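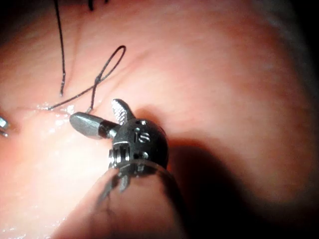

Are expensive unhooking forceps any better than the cheap ones, or am I paying for the leaflet? I fish a small stillwater near Plirkcombe, mostly roach and perch with the odd tench, and my old pair finally seized up after years of being put away damp. The tackle shop wants three times what I last paid for a pair made by Groen. The sales pitch is all about the teeth. I understand the principle well enough: one jaw with fine slanting ridges on its inside face, closing against something smoother and blunter so that whatever is in the middle gets held without being chewed. Fine. But my old ones had ridges too, coarse ones, and they held a size 16 hook as long as I could see it.

According to the packet, the new pair has 2,496 "micro-contact points". I'd love to know how anyone arrived at that, and what the fish is supposed to make of it. It also says they're good for 1,000 unhookings, which sounds generous until you ask what happens on the next one. Do they fall apart? Do they start slipping? The man in the shop didn't know and looked a bit hurt that I'd asked.

So, from people who have used both: does a finer grip make a real difference with small hooks, or does it just clog with groundbait and weed? And is there any point in the coated ones? I'm not after being told to go barbless, I already do.

Asked by tenchless, August
Tags: tackle, fish care, forceps

3 answers

oldcanalpath
Accepted by the person who asked

I've had a Groen pair for two seasons and a nameless pair out of a bargain bin for a good deal longer, so I'll tell you what I've noticed and you can decide what it's worth.

The finer ridges do grip a thin wire hook better. I don't think it's a big difference and I doubt you'd notice it on anything larger than a 14. Where it shows is when you've only got hold of the bend by its very edge and need to push it back the way it went in. Coarse teeth sometimes let a fine hook lie in the gap between two ridges, and then it swivels just as you start to push. With fine ridges there's less of a gap for it to sit in. I can't see that you need a special number of points for this and I'd treat the figure on the packet as decoration.

Things that matter more, in my view:

How the tips meet. Hold the forceps up to a window and close them slowly. If you can see daylight at the very tip when the rest has shut, put them back on the peg. I've found this fault in dear ones as well as cheap ones.

How thick the nose is. A perch has a big mouth but a roach hasn't, and a bulky pair of forceps blocks your view of the hook completely. You end up poking at it by feel, and that's where the damage is done.

Whether the lock lets go cleanly. Some of them have a ratchet so stiff that you jerk the whole thing when you release it. I filed mine down. Took ten minutes and voided whatever guarantee there was. 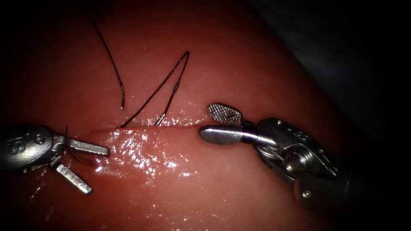 As for clogging, yes, the fine ones do fill up, mostly with slime and dried bait. An old toothbrush sorts it out. If you don't clean them they're no better than smooth jaws by the end of the day, and then you've paid extra for a grip you haven't got. Rinse, brush, dry, drop of light oil on the pivot. I'd guess your old pair would still be working if it had been treated like that, and I say so as someone who has seized up a fair few of his own.

On the coating, I'm not convinced. Mine was black when I bought it and has gone to bare metal at the tips, exactly where you'd want it to stay put. It was meant to stop glare, according to the card. I've never once failed to unhook a fish on account of glare off the forceps. Glare off the fish, certainly. A wet flank in low evening sun is a nuisance, and the cure for that is turning round so your shadow falls on it.

Would I buy them again? At full price, no. If they came down to something near the cost of an ordinary pair I'd have another.

Comments

tenchless: The daylight test is the most useful thing I've read on this. Went back to the shop and tried it on four pairs. Two failed, one of them the expensive one. I'll clean whatever I end up with, point taken.

oldcanalpath: Was the ratchet any good on the ones that passed?

tenchless: Stiff on one, all right on the other.

reedbed_kurnetov

Just buy a disgorger mate. Plastic one costs next to nothing. Never understood forceps for roach.

Comments

oldcanalpath: A disgorger is fine for a small hook you can reach down the line to, and I carry one. It's not much help with a perch that's taken a worm on a bigger hook. Also the question was about forceps.

reedbed_kurnetov: still cheaper

janditz_waders

I'd be careful with any claim about how many fish a tool lasts. I used to work behind the counter at a tackle place (not the one you mention) and we had forceps from three different suppliers that, as far as I could tell, were the same forceps. Same pivot, same handles, same slightly off-centre rivet. One had "200 series" on the card and sold for nearly double the plain one. People did come back and tell me it was better. Perhaps it was, I never saw anything to suggest it.

A thousand unhookings is a figure you can print safely, as hardly any customer is going to keep a tally and come in with it. I would ask what they'd do for you if the pair failed after a month. If the answer is a new pair with no arguing then that's worth a bit of money. If the answer is a shrug, pay shrug prices.

I do disagree with the accepted answer on one thing, the filing. If you take too much off the ratchet it'll let go on its own, usually with the hook half out. Work it open and shut with some oil on it first and see if it eases. Mine did, though it was a whole winter of fiddling with it in front of the telly before I'd call it smooth.

And length. Get longer than you think you need if you might meet a pike, even if there are supposedly none in the water. There were supposedly none in ours.

Comments

tenchless: No pike here. Or so I was told by the same man who sold me the day ticket, so I'll look at the longer ones.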